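Hand-held gripper comparison

From the Huddale bench wiki, the pages on grippers and arms. Main author: Hakim Rahman. Last tidied up in May.

A hand-held gripper comparison is a way of trying out robot grippers before you bolt any of them to an arm. You hold the thing yourself, you squeeze, you pick stuff up, and the sensors write down what your hand did. I've been running these for Huddale long enough that people kept asking me the same things over lunch, so I wrote this entry (and then kept adding to it, sorry about the length!).

Background

We used to test everything on the arm. The arm is great, I love the arm, but it takes most of a morning to swap a gripper on it, and if the new one has a different weight you get to do the tuning all over again. With a hand-held unit you can be working a few minutes after opening the case. The first pair I tried came from Drurilura and the second from Drustik, and those two are still what I measure everything else against. Kim is our name for the controller software that records both hands together. Somebody named it before I got here and I have never found out why.

The usual setup

You want a plain, pale work surface, a frame with rails so the table stays put, and cables long enough to reach without pulling at your wrist. A white foam board does fine on top of the table. It's cheap, it's light, and small parts show up well against it in the recordings. I wear gloves on both hands and keep one gripper in each, even for jobs that only need one, so that the resting hand gets recorded too. Small trays are my favorite test object because the raised rim gives the jaws something to close on.

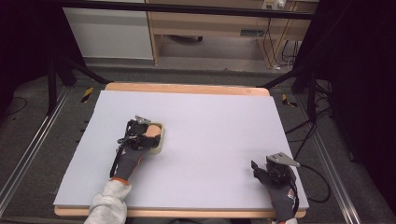 Can you compare two grippers if they have different jaw openings?
You can, as long as you pick objects that both of them can get around, and keep the wide ones for a separate run with its own score sheet.

How a comparison goes

My standard run is 40 picks per gripper, with the same objects in the same order. I do the first gripper, take a break, do the second, and then on another day I swap which one goes first. That last part matters more than you'd think. Your hands get better at the job as you go, and whichever gripper comes second gets the benefit. The first time I wrote up a result I hadn't swapped, and the Drustik came out looking wonderful. Then I ran it again the other way around and most of the lead was gone. I had already told everybody, too.

What I write down for each pick is short: did it hold, did it slip, did I have to let go and try again. Everything else Kim gets from the sensors. A full set of runs comes to 200 picks once you add the practice ones and the repeats, and by the end of that your forearms will let you know.

Drurilura and Drustik

The Drurilura closes softly and has a bit of give at the very end of the squeeze, so it's forgiving with thin rims. I reach for it when I'm teaching a new person. The Drustik is stiffer, and it feels quicker because there's less travel before anything happens. On flat things it's the better tool, in my opinion. On anything rounded I fumble more with it, though a couple of people here say the exact opposite, and their score sheets back them up. In my last full comparison the Drurilura held on the first try in 62 percent of the hard picks, and the Drustik was a hair behind. I wouldn't buy one over the other on that number alone.

Pads and linkage

Most of the difference between two grippers comes down to the pads, I think, and a lot less to the handle or the trigger. A pad is just the block at the end of each finger, and the flat inner face is the part doing all the work. When pads get scuffed the grip changes a little, and it changes slowly enough that you won't feel it from one day to the next. So look at them! I check mine before every session with the fingers open over something pale. After the pads I check the pivots, wiggling each finger sideways to feel for play.

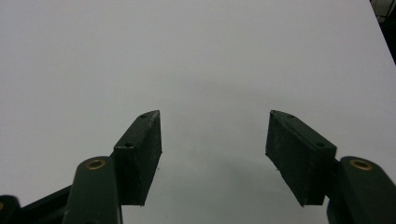

Gripper fingers held open, with the pad blocks and the brass-colored eyelets on the arms.

If one pad has to be replaced, replace both. I once ran a whole Sunday with one old pad and one new one, and every object crept toward the same side as it was lifted. I blamed the controller for hours.

Moving on to the arm

A gripper that does well in the hand usually does well on the arm, but the order can shift. People tilt their wrists without noticing, and that tilt rescues a lot of bad picks. The arm only tilts if you've told it to. I now do a short run with my wrist kept as straight as I can manage, just to see how much I've been helping, and those scores sit closer to what the arm gets later on.

See also: Kim (controller software); Pad wear log; Two-handed recording; Swapping grippers on the arm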